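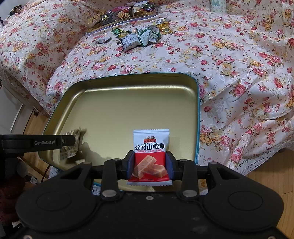

Snack Tray Pilot, Second Progress Report
To: Monique Sabatier, Heltora small grants
From: Krystyna Bednarek, Mallet guest house group
October 13, 2025

Monique, you asked for a plain account of where the money has gone and whether I think the idea is working. My answer to the second part is that I don't know yet, and I am less sure than I was in August.

What we said we would do

The application, which Loïc Lefèvre wrote before I took over, promised that a tray of packaged snacks set out on the bed would make guests feel looked after, cut the number of calls to the front desk in the evening, and lead to better comments in the guest book. I was asked to run it in 18 rooms at the Utulo house and to report on all three. I said at the time that these were three different claims and that a tray could do one without doing the others. I still think so.

Trays and bedding

The trays are the large ones with rounded corners and a matte gold inside. They look good on the floral bedspreads, I will give Loïc that. Agathe Ferrand wanted them on the bed and I wanted them on the desk. We went with the bed, and I have two complaints about it. A tray that size on a soft surface tips when somebody sits down next to it. It also has to be moved before anyone can lie down, and guests put it on the floor, where housekeeping then has to look for it. I would like to try the desk in half the rooms before we spend anything more.

The gold finish is supposed to be easy to clean. So far it wipes down fine. I would not draw any conclusion from that after one season.

What goes on them

The supplier, Vedov, sends mixed cartons and we have limited say in what is inside. The hawthorn bars in the red and white packets (公社山楂条 on the front) are the item we get asked about most. Some guests know them and are pleased. Others have no idea what they are, and the front of the packet doesn't help if you can't read it, although the picture of the bars on the lower half gives some clue. Pacita Agbayani has put a small card in each room with the names in English and a line on what each thing tastes like. "Sweet and sour, chewy" is what she wrote for the hawthorn. We should have had that card from the beginning.

The narrower question is how to lay the packets out. The plan called for them to be stood up so that the fronts show. They fall over. Some lean on the side of the tray for a while and then slide down, and by the time a guest walks in, half of the display is flat. Agathe's housekeepers spend time on it that was never in the budget. My view is that we should lay them flat, face up, and stop worrying about it. Agathe disagrees and thinks a flat tray looks like leftovers. We have agreed to do it both ways for a month and compare.

Spending

The grant was 900 for snacks and printing, with the trays paid from our own funds. We have 73 left. That is less than I expected at this stage. Part of the reason is that we restocked every room after every stay, including rooms where most of the tray had not been touched, and the opened cartons went to the staff room. I have stopped that. Housekeeping now tops up only what is missing, and checks the dates on the rest.

I don't count the staff room as a result, though I have heard it described as one.

Results so far

Calls to the front desk: no change that I can defend. The calls we get in the evening are for towels, the heating and the parking gate. A snack tray was never going to answer those.

Guest book: 13 comments mention the tray. Most are kind. One guest asked if the snacks were going to be charged to the room, and I suspect many more wondered the same and left them alone. The new card says they are free, in large print. If the trays start emptying faster, then we will know that part of the problem was ours.

Feeling looked after: I have no way to measure this and neither does anyone else. I would ask that it be dropped from the next form.

What I am asking for

No more money for now. I would like permission to run to the end of the season on what we have, with the following changes.

Half the rooms get the tray on the desk.
Flat layout and upright layout, alternating by floor.
Pacita's card in every room, with the hawthorn bars listed first.
Fewer kinds of snack per tray. If Vedov won't sell us single-item cartons, I would like to look for a supplier who will.

Loïc has asked me to include that he considers the pilot a success and would extend it to the other house. I have included it. I would wait. The trays look nice and people like free snacks, and we knew both of those things before we applied.

Agathe has the restocking sheets and can send you copies. They are handwritten and a few from the first weeks are missing.

Krystyna Bednarek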